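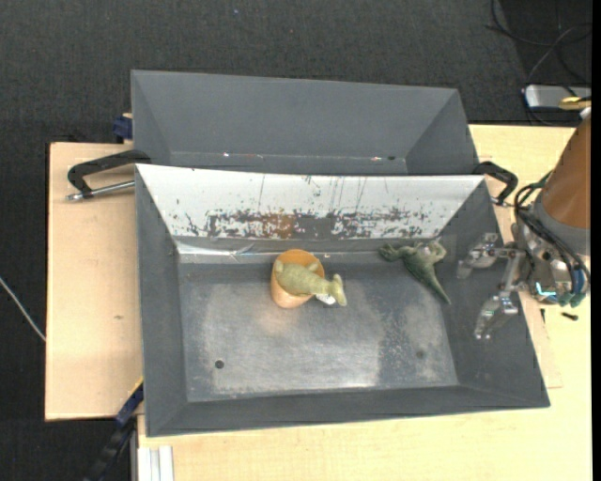 # Reading a survey claim: notes for session 4

These notes go with the Wastance handout you were given in March. Bring both. If you've lost the handout, borrow one, as there are no spares.

## 1. The claim

The leaflet from Donville council says that "86 per cent of residents support the new bus route". It is printed in large type on the front. The size of the survey is on the back, in small type, and reads 500 replies. Nothing is said about how many forms went out.

Before you believe a figure like that, or repeat it in an essay, you need to know what it is a share *of*. Residents? People who got a form? People who bothered to send one back? The leaflet says the first and can only mean the last.

## 2. Who was asked

The forms were sent to 2,842 addresses, according to the council's own minutes. So fewer than one in five came back. I would like to be told that the people who replied were just like the people who didn't. I have never seen a council try to show it.

Think about who fills in a form about a bus:

- people who want the bus
- people who are very cross about the bus
- people who fill in every form

Someone who drives to work and never thinks about buses puts it in the recycling. That person is still a resident.

## 3. What was asked

The question was: "Would you welcome a quicker, greener link between Donville and Narnness?"

I'd say yes to that myself. It doesn't mention the fare, or the stops that would close to make the link quicker. "Welcome" is also a soft word. You can welcome a thing and never use it.

Compare the Rivadeneyra survey in your handout, which asked people how often they had travelled by bus in the past month. It is a duller question and a far better one — though memory is poor, and I wouldn't trust those answers to the nearest trip either.

## 4. Bigger isn't always better

A common reply in seminars is that the council should simply have asked more people. A larger sample does shrink the wobble that comes from chance. It does nothing for a slanted question or a lopsided set of replies. You get the same wrong answer with more decimal places.

Some 11 of the surveys in the Wastance list have this fault. Find two of them and write a line on each.

## 5. For next time

Rewrite the Donville question so that a person against the route would think it fair. Keep it under 25 words. Then say how you would reach people who don't return forms, and what it would cost — "send a reminder" is not enough on its own.

Read pages 3 to 7 of the handout. Skip the box on page 5, as the percentages in it don't add up and I haven't had an answer about why.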